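The Table at the End of the Packing Hall

How one returns warehouse gave its dullest job to a robot arm, and what its people do now

When Deepika Joseph started at the Revton returns warehouse, her shift began at 6 in the morning with a box of other people's cups. She took each one out, turned it, looked for cracks, and put it in one of two trays. By lunch her wrists hurt. "I dreamed about handles," she told me.

Revton receives 3,000 returned household items in a normal week, and many more after the holidays. Last October the company began to train robot arms to pick and sort them. The software comes from a small supplier, Solex, and the training is done by the same people who once did the sorting.

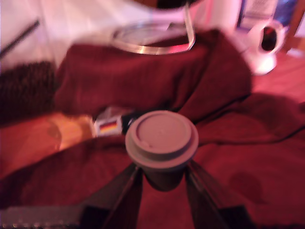 Joseph is now one of the trainers. She decides what the arm must try next, watches it, and writes down where it went wrong. The pay is a little better. The work is quieter, and she says this was the part she found most difficult. On the old line she talked with her neighbors for the whole shift. Now she speaks mostly with a screen, and with Man-lok Ho, who sits at the next station.

Ho came from the loading dock and did not apply for the job. His manager put his name on the list. He was angry for some weeks, he admits, and then he became curious. He likes to make things hard for the machine. A flat, clean surface teaches it very little, in his opinion, so he prefers soft cloth with folds, where a mug can stand a bit crooked and the ground under it is never the same twice.

"A customer does not send back a cup in perfect position," he says. "It comes in a sweater, in a towel, in anything." 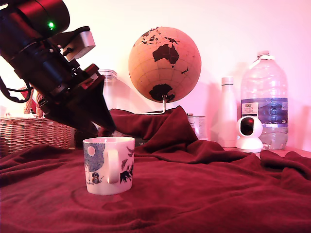 What the old line lost

Narayanan Kurup, the shift leader, kept 45 people on the sorting line before the change. Some moved to training, others to repairs, and a few left because they did not want to learn a new job at their age. Kurup does not hide that this bothers him. He still has their lockers, with the names on.

He also worries about knowledge. An experienced sorter could hear a cracked mug when she put it down. The arm does not listen, so Joseph has asked Solex whether a microphone could be added. She is waiting for an answer. 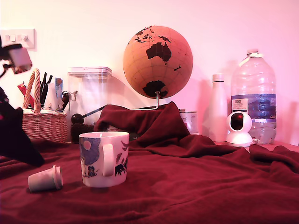 A white cup on its side next to a printed mug, with the gripper to the left.

Small cups are the subject of a long discussion at the station. Ho wants the arm to lift them by the rim, and Joseph prefers the body. They have tried both ways for 2 weeks and each of them keeps a separate notebook.

Noémie Rolland, who represents the workers in talks with Revton, asked for one thing above all: that nobody is measured against the arm's speed. The company agreed to this in writing. She would now like the same promise for the repair bench, where the pace has gone up since the sorting became more regular.

Joseph, for her part, has no wish to go back. Her wrists are better. At noon she stops the arm, takes her lunch to the old line, and eats with the people who are still there.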